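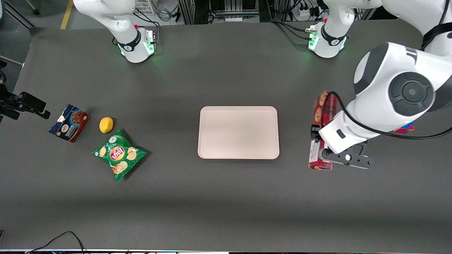
4 min read

How to test a grasp ranking method on a two-arm table
Posted by Marama Dunstan, Jun 4, 2018

These are the steps we use at Widesau to find out whether a ranking method picks better grasps than a fixed rule. The method scores each possible grasp from the wrist view and tries the highest score first. You need a working arm, a tray and a few groceries of different shapes.

1. Choose the objects
Pick items that fail in different ways. A stiff carton such as the Walkers box is easy to hold but will tip if it is taken too near one end. A crisp packet changes shape when it is squeezed. A lemon rolls. Keep the same items for the whole test.

2. Set the tray
Put the tray where the arm can reach it without stretching, and leave it there. If it gets knocked, put it back on its marks before the next trial. We lost a day in May to a tray that had crept towards one arm.

3. Record the fixed rule first
Run 100 trials with the plain rule, which closes the fingers across the narrowest side at the middle of the object. Write down each result as held, slipped or missed. Do not tune anything during this run.

4. Check the wrist view
Before switching on the ranking, look at what the wrist camera gives you. The fingers should show at the bottom and the items should be clear of each other. Crinkled foil throws bright highlights, and the Drumo scorer reads some of these as edges. Lower the exposure until the logo on the packet is still readable but the creases are less harsh.
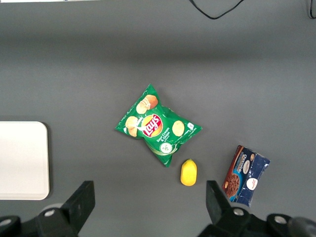 5. Run the ranking
Load the Drumo weights and run another 100 trials with the same starting layouts. Ours were trained on 2000 labelled grasps, of which 533 were on soft packaging. Ylva Løken did the labelling and threw out any grasp where the object touched a neighbour.

6. Compare the results
Compare item by item before you look at the total. In our test the fixed rule slipped or missed 55 times. The ranking did better on the crisp packet, made no clear difference on the cartons and was slightly worse on the lemon. We have not yet tried it with the items piled up.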